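Household Objects and Their Uses
Handout 8: The Stand, or Where Things Are Put When We Say They Have Been Put Away 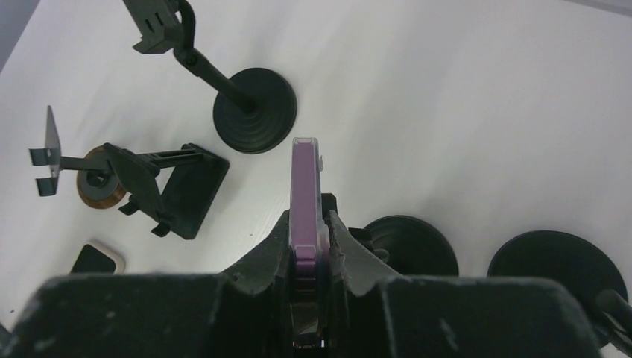 Set reading for this session is the Melnyk chapter on surfaces, which most of you will have skimmed, and the two pages on desks at the back of the course pack, which most of you will have lost. The argument in both is that a table is never finished. We clear it, we admire it for as long as it takes to boil a kettle, and then something with a base arrives. A stand with a round, weighted foot, like the black one on the white tabletop, takes up a saucer's worth of table and then claims a good deal more, as its rod leans off to one side and whatever it holds leans further. Keep this in mind when we come to footprint and reach.

Terms

Footprint: the area an object touches.
Reach: the area you can no longer use for anything else.
Parking: leaving a thing where your hand happened to let go of it.
Housing: giving a thing a place and then, more rarely, using it.

Melnyk treats footprint and reach as the same. They are not, as anyone who has put a mug under a desk lamp will know.

On weighted bases

A heavy foot keeps a leaning rod upright. It also makes the stand slightly annoying to move, so people dust up to the edge of it and stop. In the Sosadholm tidying diaries (846 entries, extracts in the pack) the word "round" turns up again and again, nearly always as in "wiped round". Bring a pencil and mark the ones you think are fibs.

On white tables

White shows every speck. Students tend to give this as a fault. The Keter essay says it is the whole point of buying one, and then spends 20 pages recommending oak.

For next time

1. Pick one surface at home and draw it from above, footprints in solid line, reach in dotted. No tidying first – I can tell.
2. Read the Prirkesar piece on drawers. It is short and rather cross.

Drawings go in the tray by the door, flat please, not rolled.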